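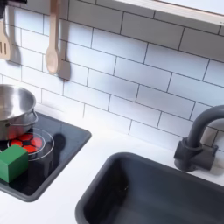
20 de agosto de 2020

Jueves. Me he levantado a las siete menos cuarto y ya hacía calor en la cocina. He abierto las dos ventanas, he puesto el café y he sacado el tarro de la masa madre, que anoche dejé en la encimera. Había subido hasta la goma y empezaba a bajar. Con este calor va demasiado deprisa. En abril, cuando empecé, tardaba casi un día entero en hacer lo mismo.

Hoy tocaba el pan de centeno. La receta sale de un cuaderno de 1971 que compré en un puesto de libros viejos, escrito a mano y con las cantidades corregidas en lápiz dos y hasta tres veces. Pide 70 por ciento de centeno y el resto de trigo, agua templada, sal y una cucharada de melaza. No dice nada de los tiempos, solo «hasta que esté». La primera vez lo dejé cuatro horas y salió un ladrillo. La segunda, toda la noche, y se desbordó por encima del molde.

La harina es de Kettunen, la integral, molida gruesa. He pesado todo en la balanza Waltix, que vuelve a marcar bien desde que le cambié la pila. Durante un par de semanas estuvo dando diez gramos de más y yo echándole la culpa a la harina. He tirado la hoja con las notas de esas semanas porque no sirve para nada.

La masa de centeno no se amasa, se mezcla con una cuchara y queda como barro. Me he mojado las manos para pasarla al molde y aun así se me ha pegado hasta las muñecas. La he alisado con la espátula, le he echado harina por encima y la he tapado con un paño. Eran las ocho y veinte.

Mientras subía he ido a la compra. Cola en la frutería, todos en la acera, separados y con la mascarilla puesta. He traído tomates, melocotones, un manojo de perejil y eneldo, que no esperaba encontrar. No había levadura, pero eso ya me da igual. De vuelta he pasado por la ferretería a preguntar por la piedra del horno. Siguen sin tenerla. Me han enseñado una plancha de acero de la marca Elard que pesa 8 kilos y cuesta más de lo que quiero gastar. He dicho que lo pensaría. Creo que la bandeja que viene con el horno no da para más, y llevo meses dándole vueltas al asunto.

A las once y media la superficie tenía ya las primeras grietas, con agujeritos entre la harina. He encendido el horno al máximo y he metido el molde a las doce menos diez — un poco antes de lo que pensaba, pero no quería que se me pasara otra vez. Diez minutos fuertes y luego bajando. Una hora en total. La cocina se ha puesto imposible y he comido en el pasillo, con el plato en las rodillas: tomate, aceite, sal y lo que quedaba del pan del domingo.

El centeno hay que dejarlo enfriar hasta el día siguiente. El cuaderno lo subraya y esta vez voy a hacer caso. Lo he envuelto en un trapo de lino y lo he puesto en la rejilla, encima de la nevera. Por abajo suena hueco. Ha subido más por un lado que por el otro, como siempre. Sospecho que el horno calienta mal por la izquierda. La próxima vez le daré la vuelta al molde a media cocción.

Por la tarde, siesta corta y luego lectura. Sigo con el libro sobre los hornos comunales. Cuenta que hacia 1860 en muchos pueblos se cocía una vez por semana o cada quince días, y que cada familia marcaba sus panes con un sello para no confundirlos. Me ha gustado lo de los sellos. También explica que el pan duro no se tiraba nunca, se iba en sopas. He apuntado una de ajo con pimentón para cuando refresque.

A las siete he dado de comer a la masa madre otra vez, con menos cantidad y agua de la nevera, a ver si así aguanta hasta mañana. He fregado los cuencos, que con el centeno seco cuestan bastante, y he limpiado la encimera con la rasqueta. El folleto de Kudov sobre molinos de mano sigue pegado en la nevera. No voy a comprar ninguno este año.

Cena: melocotón y yogur. Son las once menos diez y en el termómetro del balcón hay veintisiete grados. Mañana corto el pan antes de desayunar y apunto cómo ha quedado la miga. Falta comprar sal gruesa y papel de horno.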